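Harby Pattern Library
Tue 17 May

The Library has today opened its revised catalogue of printed wallpapers, furnishing cloths and floor coverings to all readers. This thread sets out what has changed, how to search the new entries and what to do if you have an item to offer. It replaces the guidance posted here in July.

Harby Pattern Library
The catalogue used to be arranged by maker. That suited readers who already knew the name of a firm, but most enquiries reach us from people who have found a scrap of paper behind a cupboard and have no name at all. Entries can now be searched by motif, by repeat, by ground colour and by the kind of room for which the pattern was sold.

Harby Pattern Library
Motif terms come from a fixed list. "Spot" is used for any rounded mark without an outline. "Ring" is used where the mark is open at the centre. Readers who search for "polka dot" will be taken to "spot". The term "squiggle", which appears in many of the old card entries, has been retired and its entries shared between "wave" and "scroll".

Harby Pattern Library
Hatching caused more discussion than any other term. The card index treated it as a background and did not record it unless it was the only thing on the sheet. It is now a motif in its own right and its direction is noted. Corrections to these entries are especially welcome, as several were made from photographs when the originals could not be unrolled.

Harby Pattern Library
Florals are entered under the common name of the flower where it can be told with confidence. Where it cannot, the entry reads "flower, unnamed". We ask readers not to send identifications based on the colour alone. Printers changed the colour of a design freely from one season to the next, and the Skurnby pattern books show the same rose in mustard, grey and a strong green.
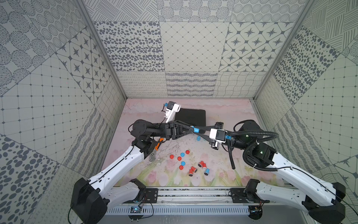

Issue 68, page 2

Harby Pattern Library
Dark grey motifs on white, with stars, spots and diamond grids panel by panel, and pink tulips underfoot. Geometric and floral patterns are held in separate drawers here, and readers wishing to compare them side by side should request both when booking a table.

Harby Pattern Library
On scale: the old entries gave only the size of the sheet. The new ones give the size of the repeat, measured from the top of one motif to the top of the next. For a reader trying to match paper on a wall, the repeat is the more useful figure. Please measure in millimetres, at eye level and away from corners, where paper is often trimmed.

Harby Pattern Library
On colour: screens differ, and the catalogue pictures should not be used to order paint or to match a repair. Colour cards may be consulted in the reading room by appointment. They do not leave the building and may not be photographed with a flash.

Harby Pattern Library
The Nambiar bequest is now listed in full. It holds 1,000 loose sheets, many of them trial printings that never went on sale. A few carry pencil notes in the margin on drying and on the cost of a second colour. The notes have been typed out and can be searched separately from the patterns.

Harby Pattern Library
The Hamari rolls remain closed. They are stored flat and are being cleaned in order of condition, the weakest first. Requests to view them will be held on file and answered in the order received. There is no need to write again.

Harby Pattern Library
Offers of new material are considered by the Keeper of Collections, Macarena Segura. Please send a plain description, the size of the piece and whatever is known of the house it came from. Do not post the item itself. Pieces sent without agreement cannot be insured and may have to be returned at the sender's cost.

Harby Pattern Library
We can accept wallpaper, printed cotton, oilcloth, lining paper and printed mats. We cannot at present accept carpet, tiles or anything still fixed to board or plaster. Any paper showing live mould must be declined. If a piece has been removed from a bathroom or kitchen, kindly say so in your letter.

Harby Pattern Library
Copies for private study cost 80 pence a sheet and are made on the premises by staff. Permission to publish is a separate matter and depends on who holds the rights in the design. The Library does not own the rights in most of what it keeps, and a copy from us should not be taken as leave to print.

Harby Pattern Library
Several readers have asked whether the card index will be thrown away. It will be kept. The cards record who looked at a pattern and when, and in some cases they are the only evidence that a sheet was once here. They may be seen on request at the enquiry desk.

Harby Pattern Library
Errors in the catalogue should be reported by using the form at the foot of each entry, quoting the shelf mark. Replies to this thread are read during opening hours but are not treated as formal corrections.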